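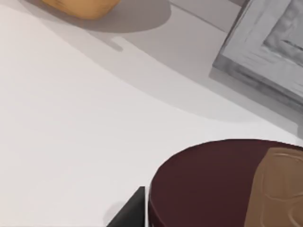
Sim tabletop, close view: dark red tin at lower right, gripper finger at its left side.

September 15, 2025
Posted by the Vodcombe bench

Remote-control demos on the tin task, second block. Operator on the hand controller, scene streamed from the Stinbridge machine. The job is to come down over the tin, close on the side wall, lift, and set it down on the left where the table is clear.

Total in the store is now 894 episodes, of which almost 300 are the tin. I have not been through all of them for quality yet.

Main trouble is the approach. The finger goes in very close to the side wall, with only a sliver of white table between the two, and there is no feel through the controller. Operators slow right down at that point, then hurry the close. The policy trained on the January set learned the slowing down very well and sat there. I would like the pause trimmed before training – anything over 2 seconds with no joint movement.

The close view also loses the far side of the tin. With the tin in the bottom corner you are judging the grip from the left side and the top. Switching to the wide view helped me, but then the demo is driven on information the policy doesn't get. Left it on close view for the rest of the block.

Shadows are soft everywhere and the broad one over the table fades out gradually. Poor cue for height. I went by the small smudge next to the finger.

Tried hand guiding on the Jardine arm after lunch with the same start pose. Smoother paths, fewer stops, but the wrist ends up turned to suit the person holding it. Not mixing the two sets for now.

To do: trim script, rerun replay check on the tin episodes, ask Dundwood for their controller gains.

Comments

Trim at 2 seconds will also cut the settle after the lift. Can you limit it to before the grip closes?

Yes, will key it off the gripper command.

We had the same wrist problem. A mark on the handle helped a bit.

Recent entries
Controller gains, first pass
Jardine arm: hand guiding notes
Replay check fails on long episodes
Moving the store to Stinbridge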